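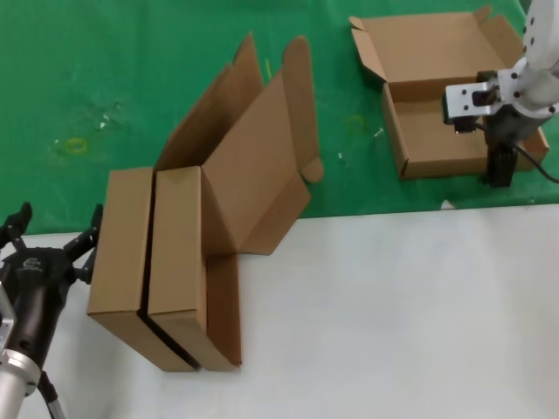

Keisha Bellamy reckons the thing folds a carton the way her dad folds a road map, and that if she took that long over one she'd have been walked out of the building years ago. She left that as a comment under my last post and I've been giggling at it on the bus all week. Then she asked the proper question, the one I dodged last time: so are you lot worried or not?

Well. Some of us, some of the time. I've had a few goes at answering her and each one got longer, so it's getting its own post.

For anyone new, I pack orders at Figueroa, out at Runddale. We do tea and tea gear, mostly little parcels going to people's houses, plus the bigger wholesale cartons for cafes. There are 19 of us on the floor when everybody turns up (ha) and until this year the most advanced thing we owned was a tape gun that didn't squeak. Every parcel starts life as a flat sheet of cardboard, and somebody has to turn that into a box before anything can go in it. You bend the sides up, bring the ends round, tuck the tabs, swing the lid over. With the tuck-in ones there's no tape at all, it's all flaps and friction. I can do one without looking. I can do one while having an argument about the footy.

What I can't do is keep doing them all day without my thumbs packing it in. People who haven't done this work picture the lifting as the hard part, and the lifting's fine, it's the creasing. Cardboard takes all the moisture out of your hands, then it splits the skin next to the nail, and then you go home and cut up a lemon. I've got a tube of hand cream in every bag I own. Domenica Kofler tapes her thumbs before the shift like a netballer, and she's been doing it so long she doesn't notice she's doing it. So when they said there'd be a robot having a go at the folding, I'll be straight with you, my first feeling was relief. The worry came on the drive home.

We call it Allura. It's two arms and a table, so it didn't really look like an anything, but it needed a name for the roster board. Gindine is the mob who make the software and look after it, and Junhao Xia is the one who comes out from there. He's lovely. He also said "deformable" to me on his first morning and I had to go and look it up over my sandwich. It means cardboard is a pain in the neck for a robot. A metal part is the same shape every time you reach for it. A carton springs back. One flap sits a bit further over than it did on the last one, another one has caught some damp and gone soft, and the tab you wanted is round behind the lid having a rest. My hands sort all that out before I've thought about it, and I'd gone years without knowing it was clever! That was a nice thing to find out at my age, I won't lie.

So it's slow. It's really, really slow. You watch the arm come in towards a panel and you're leaning with it like you're at the bowls. Kerubo Bakilana can't be in the same aisle, it makes her want to reach over and do it herself, and you're not allowed to reach over and do it yourself (there's a line on the floor and a very long induction about the line on the floor).

The bit I hadn't expected is how much of my day has turned into talking about folding. Junhao asks me things like, which hand do you start with? And I say I don't know, then I pick up a blank and we both stare at my hands, and naturally the minute I'm watching them I fold it like I've got oven mitts on. It took us a whole morning to work out that I hold the far wall with the side of my little finger while I'm doing the near tabs. I've never once told a new starter that. I've trained five people on that bench and not one of them heard about the little finger from me, they all just picked it up or they didn't. We've since put it in the training notes for humans, so there you go, that's one thing the robot has done for us already.

Now the less cosy part, and I want to be fair here as some of my workmates read this.

When it was announced we all got called into the lunchroom and Verena Thaler, our ops manager, stood up next to the microwave and said no jobs were going. She said it clearly and she said it twice. I believe she meant it. But Kerubo put her hand up and asked whether that meant no jobs going or no jobs going until a certain date, and there was a bit of a gap before the answer came, and the answer was that it was a trial and the trial ran until September. You could hear the fridge. I've thought about that gap a fair bit. I don't think it was sneaky. I think Verena didn't know, and she'd been given a sheet of paper that didn't know either. But it would've gone down better if she'd just said so, and I told her that afterwards and she took it pretty well.

The folding bench is where people start here, too. It's where I started. You come in knowing nothing, you fold boxes beside somebody who talks too much, and by the end of the month you know where everything is and who not to sit next to on a Monday. If Allura gets good at it (and going by the last few weeks that's a long way off, but say it does), where do the new ones go? Straight on to picking, with a headset on, by themselves? I asked that at the next meeting and it got written down. I'd like it to have got more than written down.

And there's the casuals. In the run-up to Christmas we take on up to 10 extra people, and a good chunk of what they do is make boxes. Nobody's permanent job has to go for those shifts to quietly not be offered. You wouldn't even see it happen, there'd just be fewer names on the board that year. Domenica brought that one up, not me, and she got a round of applause, which she hated.
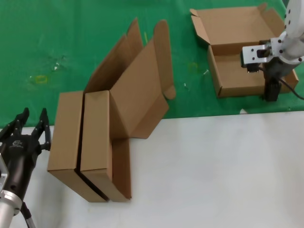

On the other side of it, my thumbs. I've been off the bench two days a week to sit with Junhao, and the split on my left hand has closed over for the first time in I can't remember how long. I showed everyone. I showed the courier. It's very hard to be noble about the dignity of a job when your hand has stopped hurting, and I suspect if you put it to a vote on the floor, most of us would happily hand over the folding tomorrow, so long as we got to hang on to the wages and the chats. It's the folding we want to be rid of. I don't think that message always makes it up the stairs in one piece.

There's also been a funny change in who gets listened to. Before all this, if you'd told management that a batch of cartons was scored badly, you'd get a "yeah, cheers" and you'd go on fighting with them until the pallet was finished. A few weeks ago we had a batch where the crease on the lid was too shallow. We knew by the second box. Allura couldn't get the lid to stay anywhere near where it was meant to, and Junhao wrote it up with graphs, and the supplier was on the phone that same afternoon. Same complaint! We'd been making it for years! Kerubo laughed so hard she had to go outside. Anyway she's asked for a form now, so that ours go in the same pile as the robot's, and Verena said yes on the spot, so good on her.

I've had a turn at driving it as well, did I say? They let a couple of us guide the arms through a fold so it's got something to learn from. I was hopeless. You've got no feeling in it at all. I know exactly how hard you push on a tuck flap, I could do it in my sleep, but take away the feeling in my fingertips and I crumpled three in a row like a toddler with a cereal box. Junhao was very polite. Domenica, who told us all she'd have nothing to do with it, wandered over at smoko to see what the swearing was about, sat down and got a lid on first go. She's now the best at it by miles and she's still officially against the whole business. She says both things can be true and I think she's right.

She's also asked what she gets paid for it, and you'd be surprised how long that conversation has been going. She's teaching a machine something she spent years learning, and for now it comes under "other duties". The union's been out to talk about it. I'm hoping for a training allowance, the way you'd get one if you were bringing on an apprentice, and Verena has taken it upstairs. I'll tell you when it comes back down.

So, Keisha, am I worried? I'm worried about the casual shifts, and about the kid who would've started next to me and won't. I'm a bit worried about Verena, who looks tired and gets it from both ends. My own job, less than I was in autumn. I've watched it up close now and I know what it's bad at. Tissue paper, for a start. Anything with a ribbon. The lady who orders one tin of Earl Grey every fortnight and wants a note in it.

If any of you have had something like this come into your work, a warehouse or a laundry or anywhere really, I'd love to hear what you asked for early on and whether you got it. We've got another lunchroom meeting coming up and I'm putting a list together. So far it has the allowance, the casuals, something in writing about new starters, and Kerubo would like it noted that the fridge still rattles.

Oh, and to the two people who emailed about the shortbread recipe, it's half rice flour, I left that out. Sorry! I've fixed the old post.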